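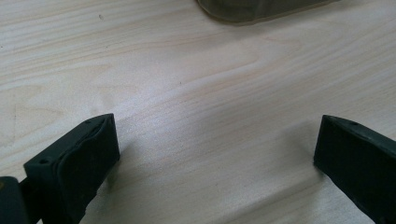 *Pale wood with a soft, wavy grain.*

**Wood grain** is the pattern you get on a piece of timber from the way the tree grew and the way somebody then cut it up. I've been keeping this page going on the Skallthorpe woodwork wiki for a good while now, and it's still the one I get the most messages about (mostly from people who've bought a table and want to know what on earth it's made of). Last tidied up 2018-07-07.

## Where the pattern comes from

A tree in a cool climate grows fast in spring and slows down later in the year. The spring wood tends to be paler and softer, the later wood darker and denser, and one band of each makes a ring. Slice along the trunk and those rings turn into stripes, arches and wobbles.

I always tell people to think of a stick of seaside rock. Cut it straight across and you get circles, cut it the long way and you get lines, and if you go in at a slant you get something much stranger and, to my eye, much nicer!

## The main cuts

- **Plain sawn.** The log is cut straight through in slices. You get big arches, often called cathedrals, and very little waste. It's also the cut most likely to cup.
- **Quarter sawn.** The log is split into quarters first, so the rings meet the face nearly upright. The lines come out straight and the board stays flatter. In oak you also get those lovely silvery flecks.
- **Rotary cut.** The log is spun against a long blade and peeled like an apple. It's used a lot for plywood, and the pattern can be wide and wandering.

## Figure

Woodworkers say "figure" when they mean the showy stuff: ripples, curls, bird's eyes, burrs. I used to mix up grain and figure all the time and got told off for it on the old Elluser forum. Grain is strictly the direction the fibres run. In everyday talk though, we all say grain for the lot, and I've given up fighting it.

## Working with it

Plane the way the fibres rise and you'll get a clean shaving. Go against them and you'll tear little chunks out, usually right where it shows. For sanding I start pale softwoods at 133 if I'm using my odd box of Brouwer sheets, then go on to 200. I've tried 400 on pine before an oil and it left the surface so tight that the oil just sat there looking sulky.

Stain is its own headache. Pine and birch both go blotchy, so test a scrap from the same board first.

## See also

- Growth rings
- Veneer
- Burrs and burls
- Dostadex 739 (the sanding block, which still needs a proper page if anyone fancies writing it)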